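Workshop Tips for Light Aircraft Owners

Hangar bench and small jobs
Saturday, June 16, 2018

These notes are for owners who do their own cleaning, checking and minor upkeep at Illville. Anything that needs a signature still goes to the engineer.

Keeping small parts together

Put screws from inspection panels into muffin tins, one cup per panel, and write the panel name on a strip of masking tape stuck beside the cup. Ice cube trays are too shallow and tip over. For cowling screws of different lengths, draw the outline of the cowling on a piece of cardboard and push each screw through in its own place.

A magnetic dish is handy for steel screws but will not hold stainless or aluminium ones. Keep it well away from the compass.

Cleaning the windscreen

Rinse with plenty of plain water first and use your bare hand to feel for grit. Take off rings and your watch. Wipe up and down with a soft cotton cloth, never in circles. Household glass cleaner with ammonia in it will craze acrylic, so leave it at home. Old T-shirts are fine once the seams and any print have been cut off. Paper towels are not.

Gaétan Perron keeps his windscreen cloths in a sealed freezer bag inside the cockpit, and after 231 hours the screen still has no visible scratches when you look into a low sun. The cloths go home with him to be washed without fabric softener.

Oil and grease

Lay a flattened cardboard box under the engine overnight. In the morning you can see where the drips fell and mark them with a pen and the date. Do this for a week before you start tightening anything.

Cat litter will lift a fresh oil spill from concrete. Grind it in with your shoe, leave it overnight and sweep up. Old stains need a second go.

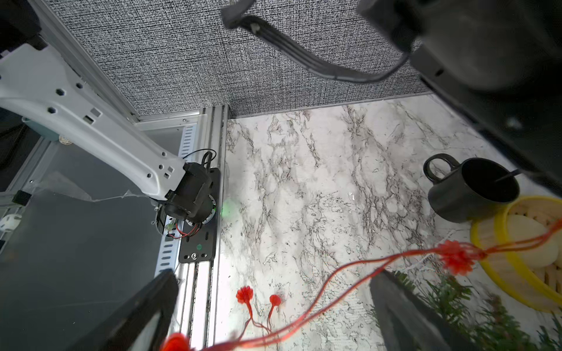 Loose wiring behind the panel is worth a look whenever you have the seats out for cleaning. Use a torch and a small mirror and look for places where a wire touches a metal edge. Where a cable has to cross between two parts that move, it needs slack. The thick dark grey cable in the photo hangs in a broad U, and a wide curve like that is what to look for on any run to a moving part. If yours is pulled straight or bent sharply where it enters a connector, note it down for the engineer. Don't go by colour alone, either. Red and black wires bundled together tell you very little until you have the wiring diagram in front of you.

Labels

Masking tape goes brittle in the sun and leaves glue behind. Inside the hangar it will do for a few days. For anything longer, use luggage tags with string.

Tool check

Cut the shape of each tool out of a sheet of foam and fit the sheet into the drawer. Put a brighter colour underneath so that a gap shows up at once. Joscha Reuter has 7 drawers done this way and will not close the cowling until every shape is filled. If you borrow a tool, leave a tag with your name in the gap.

Damp and cold

In January the hangar drips from the roof. Cover the bench with an old shower curtain when you leave and stand battery chargers on a shelf off the floor. Hang wet covers over a line with pegs and let them dry fully before folding.

Spare keys for the tool cupboard are at the fuel desk. Please sign the book when you take one.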